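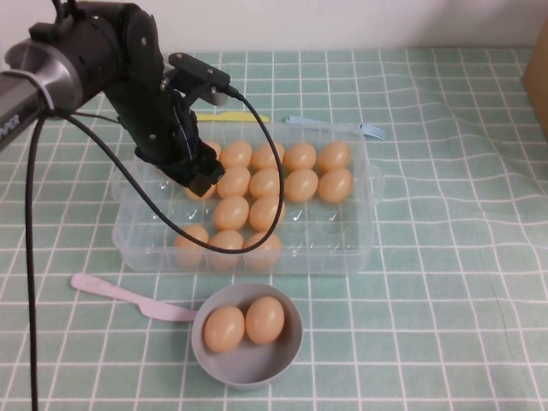
About Prodelley

Prodelley supplies eggs and egg packaging to grocery stores, bakeries and school kitchens. The company was formed when two family businesses, Ustia and Onyshchenko, joined their packing rooms under one roof. Today we serve over 50 customers in the region.

Our Packaging

Eggs are offered in clear plastic containers with a molded cup for each egg. Customers can check the contents without opening the container – a point our retail partners have asked us to keep. Larger orders are delivered in cases of 20 containers.

Our Packing Room

Eggs are sorted by size and shell color before packing. Each egg is placed in its own cup, and any egg with a cracked shell is set aside. Containers are closed only when every cup has been filled.

The Tukis Line

Tukis is our label for small stores. The minimum order is 2 cases, and printed labels are available in rolls of 1000. New accounts are opened throughout the year, except in November – the month reserved for our annual inventory.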